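Giving up the second car

December 3, 2021

We sold the second car in November. It was a small hatchback that had done the school run and my commute for years, and by the end it was mostly sitting in the driveway collecting leaves from the neighbour's gum. The rego was due, the tyres were close to bald and the mechanic had started using the word "eventually" about the timing belt. I put it online for a bit more than it was worth and took 100 dollars less than I asked. The buyer was a uni student who brought her dad.

A few people have asked how it's going, so I'm writing it down.

Mornings are the hard part. My partner Lourenço needs the remaining car 3 days a week for work, and on those days I catch the bus. The stop is a ten minute walk and the bus is usually on time going in and usually late coming home. I have missed it twice. Both times I was looking for my keys, which I didn't even need.

Groceries have changed more than I expected. I used to duck out for one or two things most evenings and spend 40 dollars doing it. Now we do one big shop and I write a proper list, grouped by aisle. If we run out of milk the kids have toast. Raquel next door has offered to pick things up for us, and I have taken her up on it once, for cat litter.

I bought a secondhand bike with some of the money. It's heavy and the brakes squeal, and the rear rack cost nearly as much as the bike did. I can get to the library and the chemist on it without touching the main road. The hill on the way back I walk. I've ridden roughly 99 kilometres so far according to the app, and I haven't enjoyed all of them.

On the money side, we expect to be ahead by a bit over 1,000 dollars in the first year once you take out bus fares and the bike. I had hoped for more. Insurance on the other car went up when we added me as a regular driver, and I hadn't allowed for that.
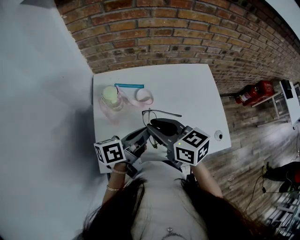 Hands full at the table.

The thing I miss is being able to leave. If I had a bad afternoon I used to drive down to the water and sit there with the radio on for half an hour. You can do that on a bus, more or less, but the timetable after six is hopeless.

Sofia asked whether we'd buy another one when the eldest gets her learner's. Probably, yes. For now the driveway has a basketball hoop in it and two pots of tomatoes, and the tomatoes are getting more sun than they ever did out the back. I'll do another post after winter, when I've had to stand at that stop in the rain.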